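Subject: Re: [robotics-club] bed-making task, what do we count as done?
From: Stella Shemweta
To: robotics-club list

Hi all,

Replying to the Lorkden group's questions from last night, with my answers under each one. First, the blanket work at our end, for those of you who are on the rigid-object tasks and have not seen it. 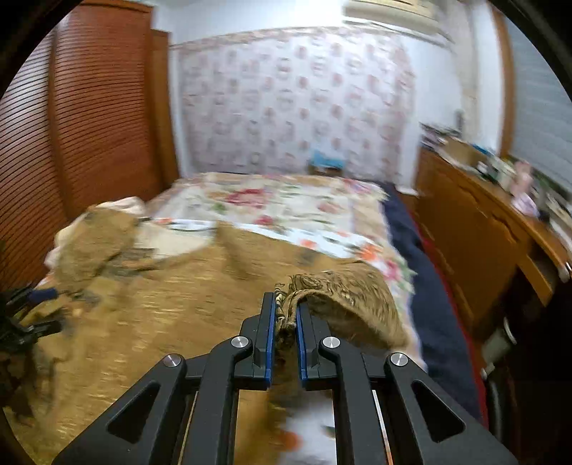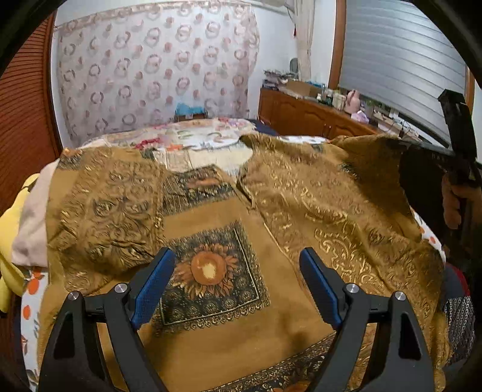
We are at 234 usable demonstrations for the blanket task. The plan we wrote in May says we stop collecting when the rigid-object team and the cloth team together reach 1778, so there is a way to go, and most of what remains is cloth.

> 1. The task sheet says "straighten the blanket." Two of us
> labeled the same batch and disagreed on a lot of them. One of
> us passed anything that ended flatter than it started. The
> other wanted the corners at the corners of the bed. Which is it?

Neither, and the sheet is at fault. I have changed the wording in the shared folder. A run passes if the near edge is parallel to the side of the bed and no fold is left that is taller than a fist. The corners do not have to reach the corners of the bed. Please relabel the batch with the new wording and keep the old labels in a separate column. Goh wants to use the disagreements in the write-up.

> 2. Some people pinch the edge of the cloth and some grab a
> handful from the middle. Should we throw out the handfuls?

Keep them. Tag them "edge" or "bulk" in the grasp field. Last term's model was trained only on edge grasps, and it did nothing useful when it started with the blanket in a heap, where there is often no edge to be found. If a run has both, tag it by the first grasp.

What I would throw out is any run where the cloth slips from the fingers and the person then finishes by hand. There were 7 of those in your last upload. A slip followed by a second try with the gripper is fine and we want more of them.

> 3. When two grippers are used, does the left one have to move
> first? Our script drops runs where it doesn't.

No. That check came from the pouring task, where the left hand held the cup. Take it out for cloth. The line is in the filter script under "order," and if you set it to none the rest will run as before. You will need to run it again on everything you uploaded in May, as some good runs will have been dropped.

> 4. How long can a run be? Ours are getting long, and the
> Ornden people said they cut theirs.

Please don't cut them. The Ornden group cut theirs before we agreed on a format, and we can't line up the two grippers on those files anymore. If a run goes past 5 minutes, stop, mess up the blanket again and start a new one. Long runs are mostly people fussing with the last wrinkle, and the pass rule above should help with that.

> 5. Is patterned fabric a problem? We only have plain sheets
> and wondered if that is why our tracking is better.

Partly, I think. Your room also has much better light. The position tracking likes having a lot of detail to look at, so I would expect a busy print to help it, but a moving print can also confuse it if the cloth fills most of the view. The runs where we lost tracking were nearly all ones where the person had bent low over the bed. Keeping the head of the bed in view for the first few seconds made a difference for us. I would like you to keep going with plain sheets for now so we can compare the two sets. After that we can swap.

A few other things while I am writing.

Check the finger pads before each session. One of ours had started to peel at the tip and we did not notice until the grip width readings looked wrong. The spares are in the drawer with the Arnarer chargers. Write down what you take.

Run the calibration again if a gripper gets dropped, even onto a mattress.

New members should do the stacking task first and come to cloth in their second week. It is slower and it is harder to tell whether you are doing it right.

I will update the task sheet with the grasp tags tonight. If you have already started relabeling, go by this message where the two differ. I still need the file count from Ornden, and someone from Lorkden to tell me which version of the filter script you are running.

Stella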